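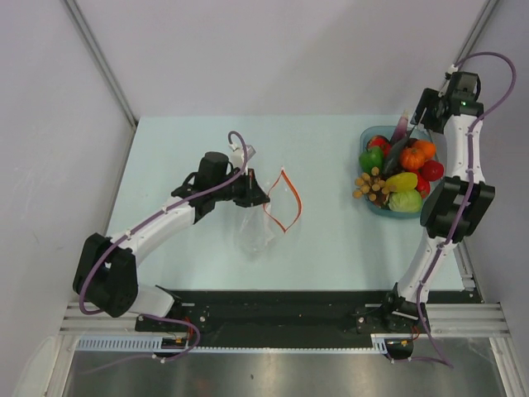

Why Does the Sea Have Tides?
A Sirkholm Maritime Museum Learning Page for Ages 8 to 11

Visitors to the harbor at Sirkholm often notice that the water does not stay in one place. In the morning, the lowest steps of the old stone landing may be dry. By the middle of the afternoon, the same steps may be deep under the sea. This slow rise and fall of the water is called the tide.

Tides happen along almost every ocean coast in the world. In some places the change is so small that people hardly notice it. In other places the water rises higher than a house. This page explains where tides come from, why they change, and how people and animals live with them.

The Pull of the Moon

Everything that has mass pulls on everything else. This pull is called gravity. The Earth's gravity keeps your feet on the ground and keeps the oceans from floating away into space.

The Moon has gravity too. It is much smaller than the Earth and very far away, but its pull still reaches us. The side of the Earth that faces the Moon feels this pull a little more strongly than the rest of the planet. The water on that side is drawn toward the Moon, and it forms a wide, low bulge in the ocean.

There is a second bulge on the far side of the Earth. This surprises many people. The Moon pulls on the solid Earth more strongly than it pulls on the water on the far side, because that water is farther away. The water there is left behind a little, and a second bulge forms.

The Earth turns once each day. As it turns, each part of the coast passes through both bulges. When a harbor is in a bulge, it has high tide. When it is between bulges, it has low tide. Most coasts have two high tides and two low tides in a little more than one day.

Why High Tide Comes Later Each Day

If you write down the time of high tide at Sirkholm today and again tomorrow, you will find that the two times do not match. While the Earth turns, the Moon is also moving along its own path. The harbor must turn a little extra to catch up with it. For this reason, high tide usually arrives a little less than an hour later each day.

Spring Tides and Neap Tides

The Sun also pulls on the oceans. It is far larger than the Moon, but it is so distant that its effect on the tides is less than half as strong.

At new moon and at full moon, the Sun, the Earth and the Moon are nearly in a line. The pull of the Sun adds to the pull of the Moon. High tides are then higher than usual, and low tides are lower. These are called spring tides. The name has nothing to do with the season. Spring tides come twice a month all year long.

At the half moons, the Sun and the Moon pull in different directions. The difference between high and low water is smaller. These are called neap tides.

At the Sirkholm landing, the water rises 270 centimeters during an ordinary spring tide. At Walar, farther up the narrow inlet, it rises even more. The sides of the inlet squeeze the water together as it moves inland, so it has nowhere to go but up. 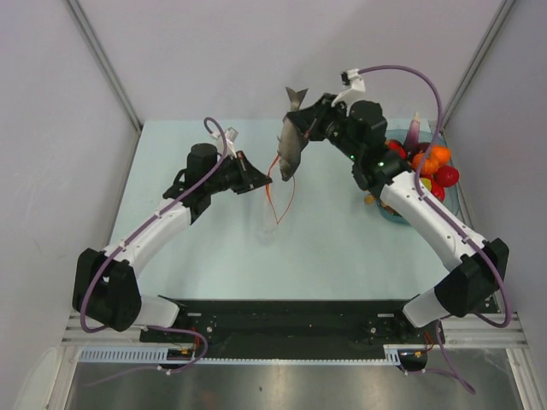

Does a lake have tides too?

Lakes do have tides, but they are usually too small to see. Even in a very large lake, the change may be only a few centimeters, and wind moves the water much more than the Moon does.

Living Between the Tides

The strip of shore that is covered at high tide and uncovered at low tide is called the intertidal zone. It is a difficult place to live. An animal there may be under salt water for part of the day and in the hot sun for the rest of it.

Barnacles close the small plates at the top of their shells to keep water inside. Mussels hold on to the rocks with strong threads. Crabs hide under seaweed, where the air stays damp. Some sea anemones fold their arms in and look like small blobs of jelly until the water returns.

Shorebirds know this zone well. When the tide goes out, they walk across the mud and look for worms and small shellfish. When it comes in, they rest on higher ground.

How People Use the Tides

Ships with deep hulls need enough water under them to enter a harbor safely. Their captains read a tide table, which is a list of the times and heights of high and low water. The oldest tide table in the museum's collection has 30 pages and was printed for boats sailing between Sirkholm and Walar.

Moving water can also do work. A tide mill traps sea water in a pond at high tide. At low tide, the water is let out past a wheel, and the wheel turns the millstones. Modern tidal power stations make electricity in a similar way.

Staying Safe on the Shore

Check the tide table before you go. Always visit the shore with an adult. Keep away from the foot of cliffs when the tide is rising, and do not walk out to sandbars or small islands unless an adult who knows the area is with you. Put stones back the way you found them, and leave living animals where they are.

Words to Know

Gravity: the pull that objects have on one another.
Intertidal zone: the part of the shore between high water and low water.
Neap tide: a tide with a smaller rise and fall than usual.
Spring tide: a tide with a larger rise and fall than usual.
Tide table: a list of the times and heights of the tides.

The tide model in Gallery 19 may be operated by visitors during opening hours. School groups should reserve a place in advance through the Learning Office.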